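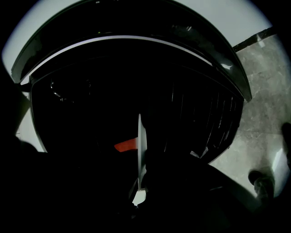 Giving up the second car

6 Nov 2020

We sold the second car in the spring, and a few people have asked how it's going, so I'm writing it down once and I'll send them the link.

The car was a small gray hatchback that I used to get to work and back. When my office closed and we all went home, it sat in the driveway. I started it every couple of weeks to keep the battery alive. After a while I noticed that starting the car was the only thing I did with the car. The insurance was still $174 a month for the pair of them, and the registration was coming due.

My wife, Yoon-hee Cha, was in favor of selling right away. I was slower. I grew up in a house where everyone over sixteen had a car, and some that didn't run were kept anyway. It took me 48 days from the first time we talked about it to the day I put up the listing. I know this because I wrote both dates in the notebook where I keep the oil changes.

Selling it was easy. A man came over with his daughter, they drove it to the gas station and back, and he paid what I asked. I had cleaned out the glove box the night before and found four tire gauges.

The first month without it was fine. We weren't going anywhere. The second month we had our first real conflict, when I had a dentist appointment and she had to take her mother to get her eyes checked at the same hour on the other side of town. I moved my appointment. The dentist's office didn't care. I had been ready to argue about it and there was nothing to argue about.

Since then we've kept a paper calendar on the side of the refrigerator. If you need the car, you write your name and the hours. Pencil only. We tried doing it on our phones and neither of us looked at it.

The bigger change is groceries. I used to stop at the store on the way home several times a week and buy whatever I felt like eating. Now one of us goes with a list and buys for the whole week, and if we run out of onions we're out of onions. I cook more beans than I used to. We also throw away less, mostly because I'm not bringing home a second bag of salad when there's already one going bad in the drawer.

For small things I walk. The hardware store is a little over a mile, and I've carried home paint, a toilet seat and a bag of potting soil, which I would not do again. The post office is closer. There's one intersection on the way with no sidewalk on the north side, and I've written to the city about it. They sent back a form letter.

What I miss is being able to leave without saying anything. I used to take the long way home sometimes, past the reservoir, with the radio on. Now the car is shared and going out in it for no reason feels like something I should announce. Yoon-hee says I can just go. She's right, and I did go once in October, and it was a nice drive.

On the money, we put what we got for the car toward the roof, and the insurance dropped by $100 a month. I thought the gas savings would be bigger, but I wasn't driving by then anyway, so most of that had already happened. The driveway has room for the trash cans now and I don't have to squeeze past them.

I don't know what we'll do when my office opens again. There's a bus that gets me within a few blocks, with one transfer, and the schedule says it takes under an hour. I plan to ride it once in December to see if that's true. If it's terrible we'll talk about it again.

I gave the extra tire gauges to my brother.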